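Serumgate (food thickener)

Serumgate is a blended food thickener used mostly in dairy desserts, bottled dressings and frozen pie fillings. It is a mix of modified starch and a plant gum, sold as an off-white powder. Made by Karpenko, a family-owned ingredients firm. Not to be confused with Gestano, a gelling agent from the same company, which sets firm and is sold in sheets.

Name

The name comes from the "gate test" used in the firm's first lab. Sample poured down a tilted tray with a small gate at the bottom, gate lifted, time taken. "Serum" is the trade word for the thin liquid that leaks out of yogurt and soft cheese on standing. Early price lists spell it Serum-Gate, with the hyphen. The hyphen was dropped when the bags were redesigned.

History

Work on the blend was begun by Kyrylo Maksymiv, a starch chemist who had come to Karpenko from a bakery supplier. The company was selling plain corn starch at the time and had lost several yogurt customers over leaking. Maksymiv tried starch and gum in different ratios, 261 trial batches by his own notebook count. Most were thrown out for lumps or a pasty taste.

The first version sold was for cold-fill dressings only. It broke down in anything cooked. A heat-stable grade followed two years later and is the one most people mean by the name now. The older grade is still made in small lots, mainly for one customer making a bottled ranch.

Prallness, a frozen dessert brand, was the first large buyer. Its cherry and lemon pie fillings used the heat-stable grade from the start, and the recipe was reworked twice after complaints that the lemon one was too stiff to spoon. The brand later moved to a thinner mix at a lower dose.

Composition and grades

The exact ratio isn't published. Labels on finished food list it as "modified food starch" and the gum seperately, in order of weight, so a shopper won't see the trade name anywhere on the package.

Three grades:

Grade 70. Cold fill. Swells in cold water, no cooking needed. Dressings, dips, instant pudding.

Grade 120. Heat stable. Pie fillings, soups, sauces, canned gravy.

Grade 451. Fine grind for drinks and pourable yogurt. Dissolves fastest, costs the most.

The numbers are old lab codes and don't stand for thickness or temperature, a common mix-up in older cookbooks and some supplier sheets. 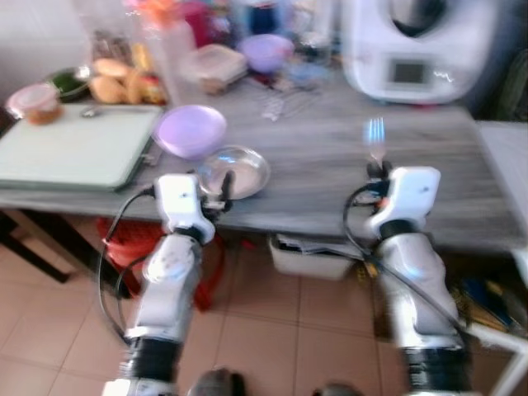 Use

Usually mixed dry with sugar or salt before it meets any liquid. Added straight to water it clumps, and the clumps are hard to break up even with a high-shear mixer. In oily recipes it can be stirred into the oil first. Acid goes in last. Vinegar or lemon juice added too early weakens the starch part, and the sauce will be thin by the next day.

Cooked grades need to reach a full simmer and be held there for a few minutes. Undercooking gives a chalky feel. Overcooking is less of a problem than with plain corn starch but long holding on a steam table will thin it out in the end.

Freeze and thaw

This is the main selling point of the heat-stable grade. Plain starch sauces tend to weep after freezing, and the gum in the blend holds on to that water. Results are best with fast freezing. Slow freezing in a home freezer still leaves some liquid on top, which can be stirred back in.

Criticism

Cooks have complained about a slight slipperiness at high doses, put down to the gum. Also dulls flavor a bit, sweet ones more then sour, so makers often raise the fruit or salt to make up for it. Some dairies went back to straining their yogurt longer and using no thickener at all, partly for the shorter label.

See also

Modified starch
Gestano
Syneresis
Pie filling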